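Ticket 732
Product: Kesen player, screening room edition
Site: Lorutberg College, film auditorium
Opened by: Ilse Postma
Status: Open, then Resolved (see last entry)
Subject: Sound slips behind picture in the second half of a feature

Opening message

Hi all, I look after the alumni film nights at Lorutberg and I have a weird one for you. We're showing Mumden at the end of August, with the producer coming back to campus to talk afterward, and I'd really like her not to watch her own movie with everybody's lips moving early!

The first half plays great. Then we hit the join between reel 1 and reel 2 and from that point on the sound is late. It doesn't get worse as it goes, as far as I can tell, it just jumps to being late and stays there until the credits. I went through it with a pencil and the door slam scene (a gift, that scene) and I make it 11 frames behind.

The room: 226 seats, one projector, a Kesen player in the booth, and a Maes sound processor under it that was here before I was. The player software was updated over the summer. I wasn't around for that so I can't tell you what it was on before, sorry.

Things I tried already:
Restarted the player. Same.
Restarted the Maes. Same, plus it forgot my volume.
Played reel 2 on its own from the file list. In sync! So the movie itself seems fine.
Played the whole thing off the backup drive. Late again after the join.

I'm in the booth most afternoons after 3 and I can try pretty much anything you like, as long as I'm out before the evening class comes in.

Reply from Kesen support

Thanks Ilse, that's a very useful list. Reel 2 playing in sync alone points at the show list more than the movie file. Could you open the show in the editor, click the join, and tell us what is in the box marked Cue at boundary? Please also send the player log from one full run.

Ilse, 3:40 pm

Log is uploaded. I had to let it run through the whole movie again to get a full one, so I have now seen Mumden more times than its editor, probably.

The Cue at boundary box says "Sound: preset 2". I didn't put that there. Somebody may have built this list from an old one, because we used to have a trailer with terribly quiet sound and there was a preset to bring it up. Should I just delete the cue? I don't want to go poking at it without asking, the last time I removed a cue the house lights stayed on for the whole of a student premiere and I heard about it for weeks.

Reply from Kesen support

Please don't delete it yet. Can you go to the Maes front panel and read us the delay value for preset 1 and preset 2? It should be under Setup, then Sound, then Lip sync. A photo is fine if it's easier than typing.

Ilse, 4:15 pm

OK so that's interesting. Preset 1 has a delay of zero. Preset 2 has a number in there, and when I work it out at 24 frames a second it comes to the same 11 frames I counted. I feel very smug about my pencil.

So the player gets to the join, tells the Maes to go to preset 2, and preset 2 has this old delay sitting in it? And when I play reel 2 by itself there's no cue, so it stays on preset 1 and everything is fine. Have I got that right?

What I don't get is why we never noticed before the summer. We used this same list as a starting point all spring and I never had a single complaint, and film students complain.

Reply from Kesen support

You have it right. On your other question, the log shows the old version was sending that cue in a form the Maes ignored. The update fixed the cue format, so the processor now obeys it. Please set the boundary cue to "None", save the show under a new name, and run five minutes on either side of the join. Then play something short after it to confirm the next item starts on preset 1.

Ilse, 5:05 pm

Done, saved as a new show, and I ran it across the join twice. Door slam is bang on. I stood halfway up the aisle for the second go, as it can feel different from the booth, and it's good there too.

For the short item I grabbed a silent file and one of the student shorts off the booth drive. Both came up on preset 1. Putting what I've got in the ticket folder in with this: the new show list, and the second log.
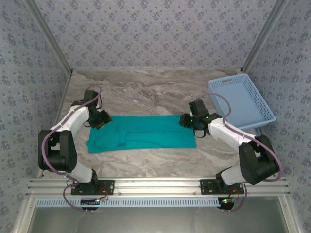

Two arms on the rail, left gripper down on the teal cloth.

Two small leftovers, if you don't mind me tacking them on here.

First, can I set preset 2 back to zero on the Maes as well, or will that upset something? I'd sleep better.

Second, is there any way to see all the cues in a list at once? Clicking each join to find out what's hiding in it is a bit of a treasure hunt, and I have a whole season of lists made the same way.

Reply from Kesen support

Yes to the first, it's safe. Write the old value down before you change it. For the second, use File, then Print show, and tick Include cues. It will preview on screen, so you don't need a printer in the booth.

Ilse, 10:20 am

Preset 2 is at zero and the old number is on a piece of tape inside the rack door. The Print show thing is great! I found the same cue in four other lists and cleared it out of all of them, and ran Mumden start to finish this morning with no slip anywhere. Happy for you to close this one. Thanks so much for the quick replies.

Status changed to Resolved by Kesen support.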